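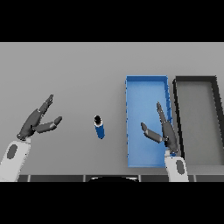

Do the new street lamps on Gutora Lane cut down the number of car break-ins?

We can't tell yet, and with the records in their present state we won't be able to tell before summer.

**Wednesday, April, after lunch**

So much for the short version, which I've put first so that Bram can stop reading. The rest is what I did with the morning.

The council's spreadsheet came through at last. It has 17 columns and three of them are called "Location". The first is where the car was parked, the second is where the owner was when they rang it in, and the third seems to be whatever the person typing felt like. I used the first, except where it was blank, where I used nothing. Hakim wanted to fill the gaps from the third column. I've tried that on a handful of rows and one of the break-ins ended up in the reservoir, so no.

Cleaning notes, before I forget:

- "Gutora Ln", "Gutora Lane", "Guttora" and "the lane" are merged. "The lane by the chip shop" isn't, as there are two chip shops.
- Reports made at exactly midnight are mostly reports with no time on them. I've set these to missing. It takes a great bite out of our night-time crime wave, which was mainly a spreadsheet default.
- Bikes taken off car roofs: left out for now, marked in yellow. Ask Hakim what the police form does with them.
- Caputo Street changed from two-way to one-way in the middle of the run. No idea if it matters. Writing it down so that I can say I wrote it down.

After all that we have 30 break-ins on the lit stretch, before and after together. The before period is a good deal longer than the after one, so the raw drop that got into the council newsletter is largely a drop in the number of months. I'd like to be in the room when somebody explains this to the councillor. I would not like to be the somebody.

Comparison street: I had pencilled in Valtano Road, same sort of houses, same sort of parking, old lamps. Bram points out that half of it became permit-only in the winter, and that the permit wardens walk up and down it all evening in bright jackets. A street with people in bright jackets on it isn't much of a stand-in for a street with nothing on it. Caputo Street is the fallback. See above re one-way. Every street in this town has had something done to it, usually by the people asking us what the effect was.

**The doorstep survey**

Leaflets went to some 1000 addresses on the Sutus estate and the streets behind it. Returns are trickling in. I read a first batch over coffee and the most common remark in the free text box is about bins. Second is a wish for "something to be done", with no view on what. People on the lit stretch say they feel safer walking home, and several in the same breath say they can't sleep for the glare. One respondent has drawn the lamp, with rays, coming through a curtain. Nice drawing. Can't code it.

Question 5 is a dud and it's my fault. "Has lighting made you feel more or less safe?" and then the boxes say Agree and Disagree. People have answered it anyway, firmly, in both directions. Pulled from the analysis. Hakim has been decent about it in a way I expect to hear more of at the leaving do.

Worth keeping apart in the write-up: feeling safer and being burgled less are two findings, and we only have a shaky hold on one of them. The feeling may well be worth the money by itself — that's for the council to argue over, and it would be a better argument than the one they're having.

**To do**

- Ask the council for the date each lamp was switched on. I have the date they were "delivered", and Bram remembers poles lying in the verge for weeks.
- Email Hakim about roof bikes and the midnight thing.
- Redo the counts per month, both streets, and leave the percentages off until the numbers are big enough to deserve them.
- New wording for the dud question, read by someone other than me.
- Reply to the newsletter editor. Draft says "it's early days". Bram's draft was shorter and can't be sent.

Backup of the cleaned sheet is on the shared drive, in the folder called "old". I'll rename it tomorrow.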